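Part-used packets in the shared kitchen: progress report to Rovbridge, February
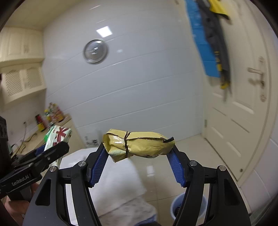
Selma Bošković

The second stage of the Flevholm kitchen storage work is under way. It deals with dry goods in opened packets, which the first survey identified as the main source of spillage and discarded food. The survey listed 101 packets, most of them folded over and left unfastened.

The method now in use is the one agreed with Upendo Mrema. The packet is emptied of air, rolled down lengthwise and held with a single elastic band. A yellow wrapper closed in this way makes a long, uneven roll, with the band sitting to one side of the middle. The serrated edge of the wrapper stays exposed along the top. Stiff, glossy film creases badly and does not roll flat, so the band has to carry most of the load.

Bands were tried in two widths. The thin band is adequate for small packets. On larger ones it slipped in 7 of 8 trials, and a wider band will be ordered from Kovar within the existing budget.

White plastic packets are handled separately, as several are too short to roll. Clips are being considered for these. No cost has been agreed.

Outstanding: labelling of opening dates, and a shelf plan for the cupboard beside the counter. Both should be complete within 7 weeks. No change to the total grant is requested.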